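Workshop and Storage > Boards, Racks and Benches
Topic: Keeping a marker on a whiteboard over shelving

9 replies, page 1 of 1

ledge_lurker
Posted 13 February 2024

I look after the packing area at Tirkergate. We have a whiteboard right above a white metal shelving unit, with the usual aluminum ledge along the bottom. The ledge is narrow and the shelving sits close under it, so any marker that rolls off goes down behind the crossbar and we have to reach in past the rod to get it back. I have fished out 8 since December.

What I'm trying now is a round magnet taped to the barrel with clear tape. The marker goes on the board tip down, near the left end, where people stand to write the day's orders. It costs almost nothing and the marker is always in the same spot.

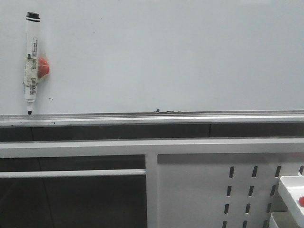
The tape is my weak point. I wound it around the middle of the barrel and I expect the edges to lift after a few weeks of handling. Has anyone found something better? I'd like to avoid glue so the magnet can move to the next marker when this one runs out.

Jernance_Jo
Tip down is right for dry erase. Stored tip up, the ink settles away from the tip and you get that gray scratchy line.

For the tape, try heat shrink tubing. Slide it over barrel and magnet together, warm it gently, done. You cut it off when the marker is empty.

ledge_lurker
I would have to buy the tubing. Does the barrel warp?

Jernance_Jo
Not if you keep the heat gun moving. I have done 9 of them and spoiled one, and that was the first.

GGrewal
I would skip magnets on the barrel completely. A disc that sticks out to one side makes the marker awkward to write with, especially for anyone left-handed. A magnetic cup or a string does the same job. We have the Pullov cups on two boards and they hold four markers each.
- Gordon Grewal

oldbench78
Disagree on cups. Ours filled up with dead markers and paper clips inside a month. One marker, one magnet, one spot. If it's missing you see that it's missing.

GGrewal
Then empty the cup. That is a housekeeping problem, it has nothing to do with the cup.

ledge_lurker
I did think about string. We already have a cable hanging down in front of that wall and it gets brushed every time someone wipes, so I don't want a second thing dangling there.

Another idea from my coworker was a small clear bag around the top part with the red bit inside, no tape on the barrel at all. It looks untidy but it peels off in one second.

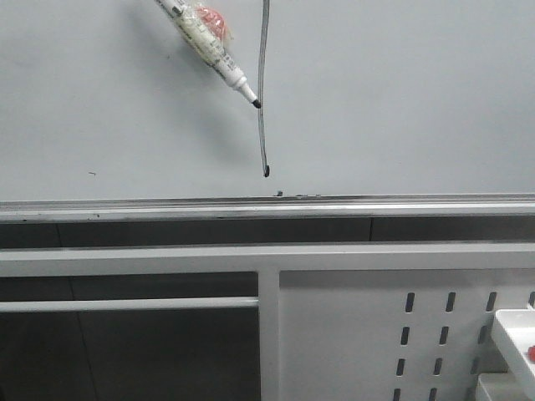

Marker with the clear bag around the upper part, cable to the right of it.

Jernance_Jo
The bag will crinkle in your hand the whole time you write. Fine for a marker that gets used twice a day, annoying for anything more. I'd still go with the tubing, or a wide rubber band if you want it today.

oldbench78
Rubber band gets my vote. Double it over and it grips better than tape. It will dry out, but you have a drawer full of them in a packing area.

jgagnon_facilities
Coming at this from the cleaning side. Whatever you pick, take everything off the board before you wipe it. People clean around the marker and you end up with a clean board and one gray patch.

The ledge matters more than the board. Crumbs and marker dust collect along the top lip, and when somebody drags a sleeve across it the dust goes back on the writing surface. What I do:

Brush the ledge dry first, working toward one end with a dustpan under it.
Wipe the ledge with a damp cloth, including the groove.
Wipe the board last, top to bottom, with a separate cloth.
Check the top of the shelving crossbar, where the fallen bits land.

If you wet the ledge before brushing you make paste and it sits in the groove.

Jocelyn Gagnon

ledge_lurker
Good point about the order. I have been doing the board first and the ledge whenever I remembered. The groove along the top is grimy and there are dark bits sitting right under the end of the cable.
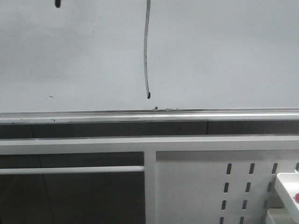
There is also a tiny dark mark over on the left side of the wall surface that I keep meaning to deal with. If it's old ink, is alcohol safe, or will it dull the finish?

jgagnon_facilities
A little isopropyl on a cloth is fine on most boards. Try a corner first. If the mark doesn't move after two passes it may be a chip, and then you leave it alone. Don't use a scouring pad.

GGrewal
Or write over it with a fresh dry erase marker and wipe right away. That lifts old ink about half the time.

ledge_lurker
Will try both. I'm ordering tubing from MacDonald this week and using a rubber band until it comes. Gordon, I'll look at the cups for the second board, where there is no shelving underneath.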